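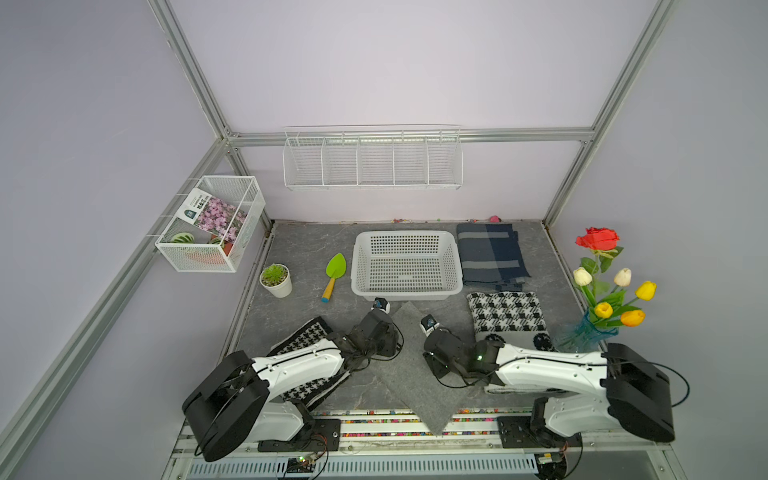 Two Nights in Usby

December 2, 2024

The bus to Usby leaves Peltness twice a day, and the timetable at the station lists three departures. I waited for the imaginary one for an hour and then took the next, which got me in just as the bakery was pulling its shutter down.

Usby has 600 people, one main street and a harbor shaped like a bent spoon. The guidebook gives it four lines, two of them about parking. I'd booked the Ranasinghe Guesthouse at the top of the hill, 13 minutes from the bus stop according to the website. Whoever timed that walk wasn't pulling a suitcase with one good wheel. The room was small and very clean, with a view of the water if you stood on the left side of the bed.

Next morning I did the coast path out to Ernach, where there's a chapel with a blue door and a bell rope tied up out of reach of people like me. The path is well marked for the first mile. After that you follow the sheep, who have their own plans. I lost it once, in a field of thistles, and found it again by climbing a wall I probably shouldn't have climbed. Bring long pants.

The chapel was locked. A note on the door said the key was at the cafe, and a note at the cafe said they'd be back in March. I ate my sandwich on the step and looked at the islands, and I have to say it was one of the better lunches of the year. Cheese and pickle, slightly flattened.

Dinner both nights was at the only place open, down by the slipway. Get the fish soup. The second night they'd run out of soup and I had the omelet — fine, but it was a long walk down that hill for an omelet.

I'd go back, maybe in spring when the chapel key is around. If you do go, carry cash, and ask the driver about the return bus before you get off.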